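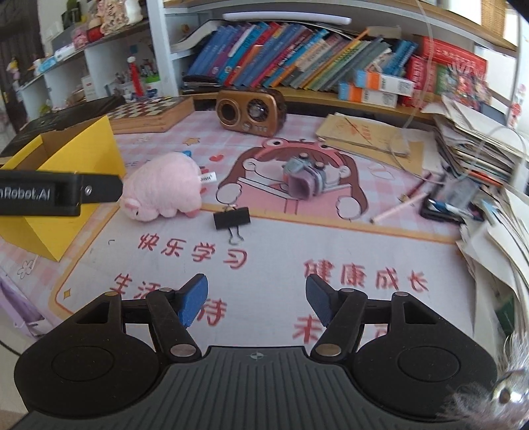

2 min read

I've wanted a proper glue gun for ages, and after the handle snapped off my old one in January (RIP, you dribbly little menace) I finally bought the Zandik. I've been making cards, gift boxes and far too many felt garlands with it since, so I reckon I've earned an opinion.

First up, heat. The box promises a quick warm-up and fair enough, mine is ready in nearly 9 minutes. Hmm. Quick for a roast, maybe! My mate Lilibeth Estrella has the Iltitz and she's halfway through a wreath by then. Once the Zandik gets going, though, it stays hot, and I can do a whole row of felt leaves without stopping to let it catch up.

The trigger is lovely. Soft, short pull, and you get a neat bead instead of a great blob. It does still string a bit when you lift off, so I give the tip a little twirl at the end and that sorts most of it. The stand is rubbish. It's a bent bit of wire that folds flat the moment you look at it sideways, and I now park mine on an old ceramic tile from the shed.

Glue sticks matter more than I expected. The ones in the packet went cloudy and brittle on cardboard, and two lids popped off my gift boxes overnight. I swapped to Paracha sticks, which cost more, and everything's held. Dzifa Quaye swears by the cheapies from the discount shop for kids' stuff, and for paper on paper she's probably right.

My desk is always a disaster by the time I'm done, so the long cord is a real plus. I can reach right across to the far side without moving the power board, and there's enough slack that I'm not dragging it through the glitter.
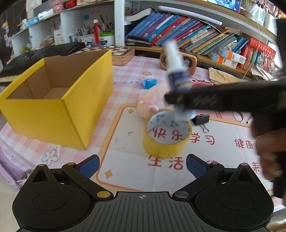

Glue gun or tape?

I used to tape everything. For flat seams on a box I still would, as it's faster and you don't burn your fingers. Curves, fabric, buttons, anything with a bit of weight to it, get the glue out. Just keep a bowl of cold water handy, and don't wear your favourite jumper (mine's got a permanent crusty patch on the sleeve now).

Would I buy it again? Yeah, on special. Full price I'd have a go of Lilibeth's Iltitz first.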